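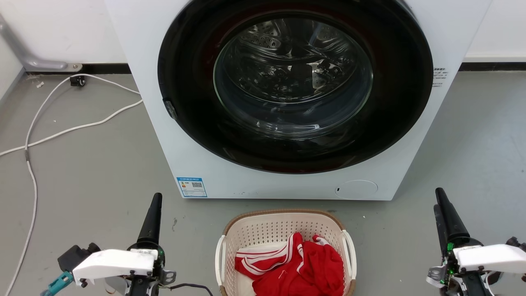
About Modico

Hi, and welcome! I started Modico with one washer, one basket and a stack of flyers (I still have a few of those, if anybody wants one). These days I wash, dry and fold for 115 households, plus 4 local sports teams, so yes, I know my way around a grass stain!

I sort everything by color, check all the pockets and keep each customer's clothes in a separate load. Jerseys get turned inside out and go in cold, and I skip the fabric softener unless you ask for it.

Drop-off is at the side door, and I can take up to 117 pounds a day. In December I fill up fast, so please call ahead.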